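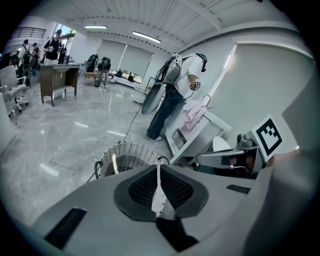
A round laundry basket with two dark handles on the marble floor of the Leone wash room, near a washing machine.

Heka to Open Shared Wash Room and Basket Loan at the Leone Building in Flesudby

FLESUDBY, June. Heka will open a shared wash room on the ground floor of the Leone building this month. The room is for residents of the building and the neighboring Grinditz block, 538 apartments in all. Apartments in both buildings were built without washer connections, and most tenants have been carrying their laundry across the rail bridge to the coin laundry on the other side.

The wash room and its drying area together take up 1,816 square feet. The space was last used as a hair salon, and Heka has kept the marble floor and the long white basin. The basin is meant for hand washing, soaking and rinsing. Machines and basin can be used from 6 a.m. to 10 p.m. Use of the basin is free. Machine time is booked at the door or by phone, in blocks of 90 minutes, and is charged to the tenant's monthly statement.

Each household may also borrow a round laundry basket at no cost. The baskets have two handles and fold down for storage. A household can keep up to two baskets for as long as it lives in the building. Heka asks that they be returned with the keys at move-out. A basket with a torn side or a loose handle can be exchanged at the door during staffed hours, 8 a.m. to noon.

"We asked tenants what made laundry hard, and a lot of the answers were about getting it up and down the stairs," said Concetta Fiore, who manages both buildings for Heka. "The Leone elevator is small. People were using trash bags and suitcases. A light basket with handles is a simple fix."

Tenants tried out the room before the opening and suggested several changes. The folding table was moved closer to the dryers. The shelf for detergent was lowered. A rule that baskets could not be left on the floor between loads was dropped after tenants pointed out that there was nowhere else to set them. Baskets may now stand on the floor as long as the path to the door stays clear.

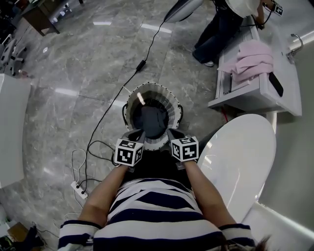 Malou Eyvindsson would have liked longer evening hours, and says she told Heka so, but she expects to use the basin more than the machines. "I have wool sweaters and a lot of towels that I do by hand in the bathtub now," Eyvindsson said. "It hurts my back. I would walk down four floors for a proper basin."

Heka said it will look at the closing time again after the first three months.

Items left in the room after closing will be held for two weeks at the Leone office. Tenants are asked to put a name or apartment number on their baskets. Dyeing clothes is not allowed in the machines or the basin. Rugs and pet bedding should go in the large-load machine by the rear door.

A one-time credit of $3,000 has been set aside for tenants who pay for laundry pickup for medical reasons. The credit will be shared among those who apply, and forms are at the Leone office.

Key cards for the Leone building already open the wash room door. Grinditz tenants need to have theirs updated, which takes a few minutes and can be done at the Leone office between 8 a.m. and noon.

Media contact: Concetta Fiore, Heka, Leone building office, Flesudby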